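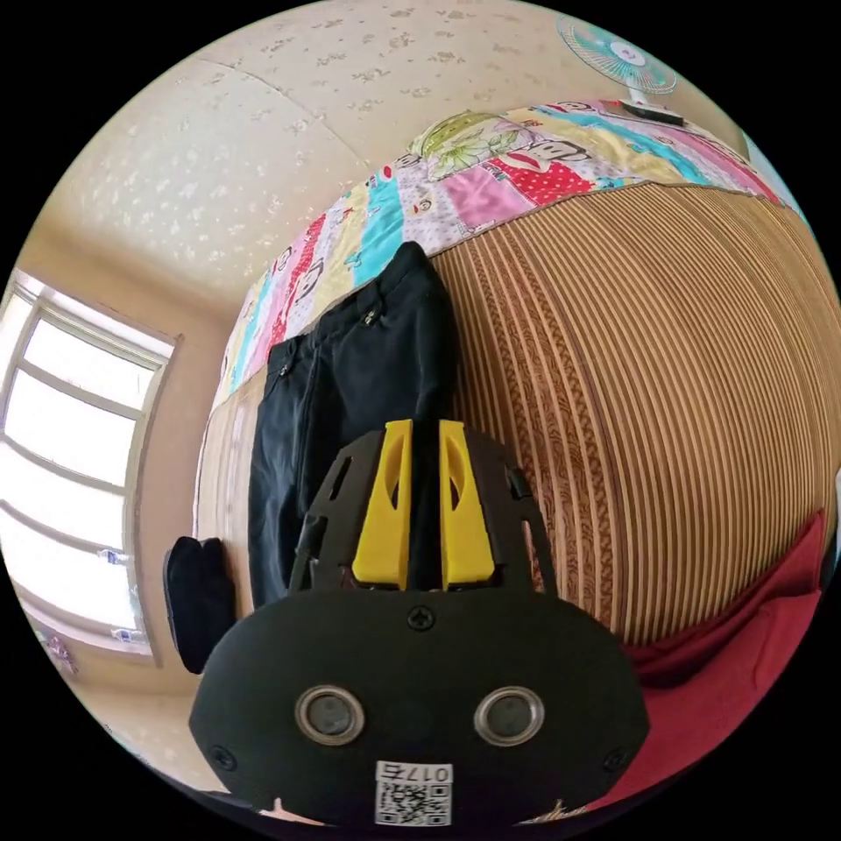

Ashok Vashisht says the hydrant on our street has been dead since February and the fire hall knew it. He left that under my last post and I've had 20 emails since, so ok, let's do this one properly.

Quick version, I have to be at work. The hydrant at the bottom of Leinonen Street got tagged out of service in the winter. Cracked valve. The next working one is 300 feet up the hill, past the Tritico warehouse. Engine crews know, it's on their map. What wasn't on anybody's map was the Leltitz Road closure, so the second engine had to turn around and come in the long way.

That was the garage fire. No one hurt, thank god. Garage gone, fence gone, siding on the house next door melted like candle wax. I could smell it in my kitchen till Friday.
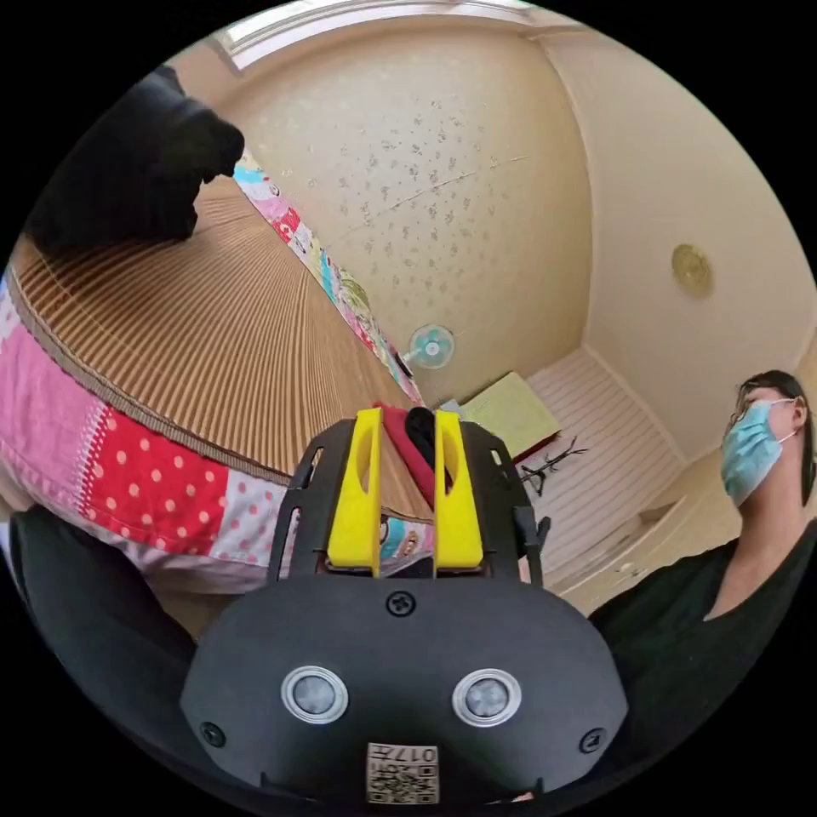
Striped mat on the bed, bit of red and black fabric.

Anyway – the money. The town got a quote to replace the valve. $3,262. That's it! For that we've had half a street running on a hydrant up a hill. I called the Pestthorpe water office and got told it's "in the queue behind 4 others." Asked which four. They'd call me back. They haven't.

I'm not mad at the crews. They were hooked up fast and kept it off the second house, and one of them came back later to check on the old couple accross the road. I'm mad about the queue.

Things you can do tonight if you're on our side of the hill: test your smoke alarms, clear the junk from around the garage, park so an engine can get by. And move your cars off the corner, please, you know who you are.
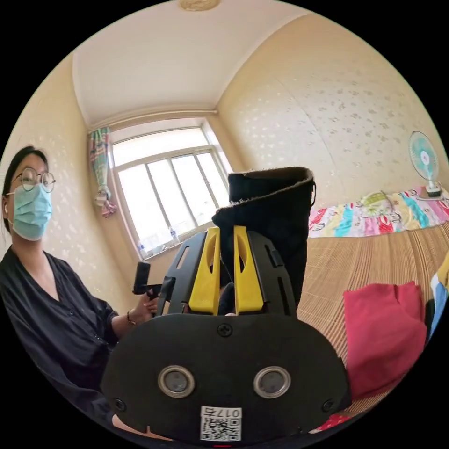 Black boot, pale fuzzy lining.

Ashok wants to bring it up at the next town meeting and I said I'd go with him. Bring your own hydrant stories, or send me them before then and I'll print them out. Cross street and the date you first saw the tag, thats all I need.

More when the water office calls. Gotta run.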